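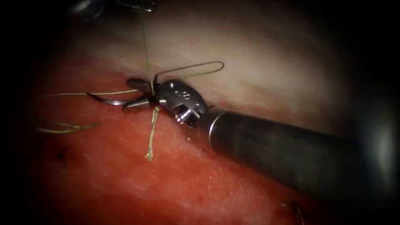
## So we're budgeting for instruments (send coffee)

I do the equipment planning for a small surgical training lab, and every March I swear next year's budget will be easier. It never is! This time the big item is instruments for our suturing bench, and I've got quotes from Utow and Trilik sitting side by side on my desk, not agreeing on a single line.

Everyone gets excited about the arms. I get it, the arms are the fun part. But what eats my money is the stuff on the end of them — the wrists and jaws — plus all the thread and needles that go with them.
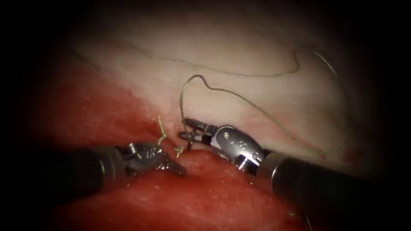 *Two arms, one suture site, plenty of thread.*

Utow wants 1,000 dollars per instrument and throws in the shipping. Trilik comes in lower on paper, then adds a yearly service plan that I had to read twice (the plan is 11 pages, and page one is mostly a logo). Then there's suture. I put us down for 133 packs, which felt greedy when I typed it and now feels a little thin.
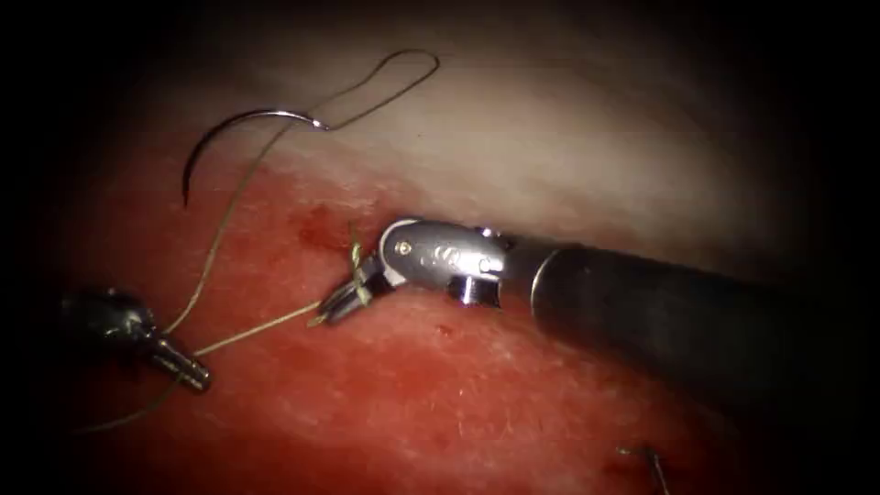 My other headache is spares. Last year I bought none, to keep the total pretty, and then we spent weeks waiting on a delivery from Viltbridge while people practiced by hand. So spares are in this time, right near the top, and if something gets cut it's going to be the new chairs. Sorry, chairs!

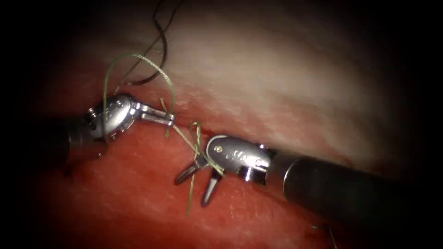 Mamani, the reseller we used for the bench itself, offered me a bundle with only one instrument type in it. Tempting, and so much less paperwork. But you need two for this kind of work, and they aren't always doing the same job: the left jaws nearly closed, the right ones spread in a V with green thread wrapped around the base. I'd like to be able to mix and match, so I asked them to price it again with a choice for each side. Still waiting on that one.

The draft is due 27th October, and I still have to find a home for the service plan. Maybe under "training"? If you've ever gotten one of those past your finance people, please leave me a comment and tell me which line you put it on.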